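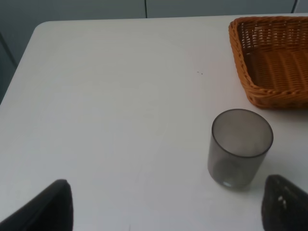

A white table against a gray wall.

Stories > Short Fiction > Winter

24/12/2019 – by the Drandside Reader

We use cookies to remember your settings. Accept | Manage

The Last Bus to Tedberg

The bus left Drandside at 8 with two people on it, the driver and me. I had a cake on my lap from Prelletti, the bakery by the station, and my mother's letter in my coat.

She had written that the house was sold. The buyers wanted it empty by New Year, so I should come and take what I liked. She did not say where she would go.

Snow started after the McPhee farm. The driver slowed down and turned off the radio.

"Family?" he asked.

"My mother."

"You'll be late."

"She knows."

At Tedberg I walked up the hill. Number 454 had one light on, in the kitchen. The chairs were gone and so was the clock. My mother was sitting on a box with her boots on.

"They gave me 500 for the piano," she said.

"It was worth more."

"It was out of tune – it always was."

I put the cake on the counter and looked for a knife. They were all packed, so we broke it with our hands. She asked if the bus had been full. I told her it had, and she moved over to make room on the box.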